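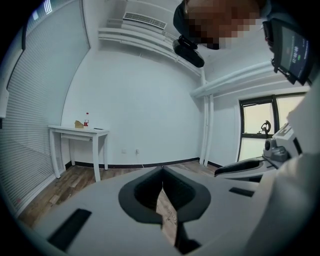 OPINION / INTERIORS

The case for leaving a small room alone
Delwyn Doolan

White walls, white horizontal blinds over a large window, a small white table with four slim legs against the back wall, brown wooden floor. A room furnished to this level is usually treated as unfinished. I would argue it is close to done.

The usual objection is storage. A slim-legged table has a narrow apron and stores nothing, so the standard advice is to replace it with a cabinet. In a small room the cabinet costs more than it returns. It hides the floor, and visible floor is what the eye uses to judge size. My own side table, a Justwood, is 600 mm wide and leaves nearly all the boards beneath it in view. The cabinet I had before it was 557 mm wide and made the room feel smaller.

Blinds are the second point of dispute. Noemí Villalobos has argued in this section for curtains on softness alone. Curtains need stacking space on both sides of the glass. Horizontal slats need none, and they can be tilted at 9 in the morning and again at 2 without uncovering the window.

I concede the dusting. Slats collect it faster than cloth does, and a full-height blind takes me over an hour to wipe down. I do mine in December and put up with it until spring.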